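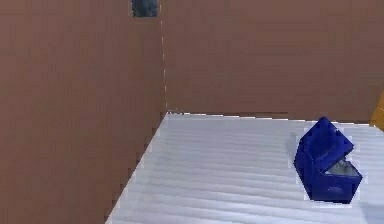

Wendance Open Day

The Wendance Open Day is a yearly public event at the Wendance robotics workshop in the town of Trarnier. It is best known for its simulation room, where visitors watch and take part in robot practice tasks carried out entirely inside a computer-rendered space. The most recent open day took place on Jan 10, 2026, and drew 847 visitors, a remarkable turnout for a building with a single staircase and a very small parking lot.

Background

Wendance began as a repair shop for packaging machines and moved into robot software later on. The first open days were modest affairs, held in the front hall with one arm stacking crates behind a rope. When the workshop adopted Sternunov, a simulator written in Trarnier, the event changed character. Visitors could now try tasks for themselves, and a mistake cost no more than a press of the reset key.

The event has been held in January ever since. It opens in the morning and closes when the last group leaves the simulation room, often well past the posted time.

The box task

The centerpiece of the program is the box task, known locally as "the blue box." The simulated setting is wonderfully plain: brown walls meeting at a corner, a white ribbed floor, and a deep blue box with a hinged lid. With the lid raised, the gray interior shows through the gap at the side. Low detail is a deliberate choice in Sternunov, and edges often come out stair-stepped on the big screen.

Plain as it looks, the task is a fine piece of teaching. A hinged lid moves along an arc, so a robot that pulls in a straight line will drag the whole box with it. The box is also placed at a different angle from one run to the next, and a program that works beautifully on a box set square to the wall may fail badly on one that is turned. Visitors see this within minutes, and many of them stay to watch run after run.

Each public session lasts 40 minutes. The guides start with a few recorded runs, then let the audience choose a new angle for the box and vote on whether the program will cope. The voting is loud, and it is the part of the day that regular visitors talk about most.

Viewpoints

A popular side topic is the choice of camera position. Sternunov allows the virtual camera to be placed anywhere in the room, and the guides switch between views while a run is paused. In some views the arm is out of sight altogether and only the walls, floor and box remain. A yellow object may show as just a sliver at one side, and the audience is asked what a program could safely conclude from so little. The answers from younger visitors are often excellent.

The Juhl bench

Next door to the simulation room stands the Juhl bench, a physical workstation where the same kind of lid opening is tried with a real arm. Two demonstrations are given in the morning and two in the afternoon. Space is tight – the room holds 80 people at most – and places are handed out at the entrance.

The bench makes a lovely companion to the simulator. Friction in the hinge, a slightly bent lid or a change in the light can all upset a program that ran smoothly on screen. Failed attempts are left in the demonstration and discussed on the spot, a custom that goes back to the first year of the bench.

Visiting

Admission is free. The simulation room is on the upper floor, and the Juhl bench can be reached through the same corridor. Children are welcome at both, and printed task sheets are available at the front desk.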